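Home | Units | Handouts | Reading | Contact

Pranorley Evening Courses
Household Skills, Unit 4: Hanging storage and outdoor clothes
Handout notes, updated 18 April 2021

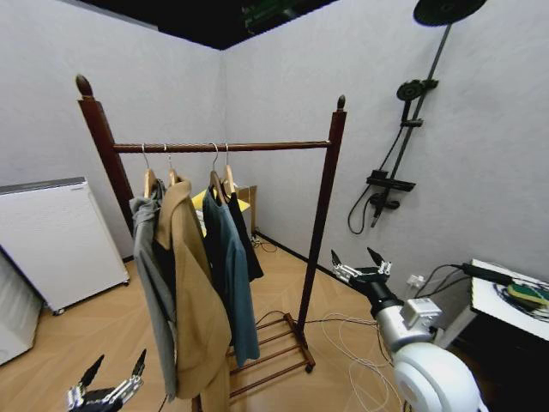
Carrying on from wardrobes. Open racks next, then hangers, then coats through the summer. Bring last week's sheet, we need the fabric table again.

1. Open racks

Good for rooms with no built-in cupboard. Air gets round the clothes. Downside is dust and light, so nothing stays out all year.
- heavy coats go near a post, the middle of a rod is where it sags
- spread the weight over both ends if the rack is on castors
- long things: check the hem clears the shoe shelf. If it doesnt, shorter hanger or move it to a hook
- slatted shelf is for shoes, clean and dry ones. Not boxes, they block the air
- a textured or twisted rod grips the hook, so lift the hanger, don't drag it. Dragging marks the finish

2. Hangers

Curved wooden for coats and jackets. Wire is for the journey home from the cleaners and that's it. Width matters more than price: end of the hanger should stop just short of the shoulder seam. Too wide = bumps in the sleeve.
Semard and Wostex both do a plain curved one, either will do for the practical.

3. Order on the rod

Two ways, pick one and stick to it:
a) by length, long to short
b) by use, everyday coat at the end you reach first
Leave a hand's width between heavy coats if there is room. Wool creases where it is squashed and takes ages to drop out.

4. Putting winter coats away

Empty pockets. Brush downwards, collar first. Do up the top button only. Check under the collar and inside cuffs for moth. Cotton cover, never the plastic one. Coats put away now shoud come out again well before December, give them a day in the air.

5. Costing exercise

Benavides lodging house, 79 rooms, one rack each. Total budget 3,454. Racks come to 2,545 for the lot. Work out what is left per room for hangers, and say how you would spend it. Show working. One side of paper.

Comments (3)

> is the costing in pounds? doesn't say

> Pounds, yes. Will fix.

> What about knitwear, do we hang it or fold? I missed the first half

Previous unit | Next unit | Back to top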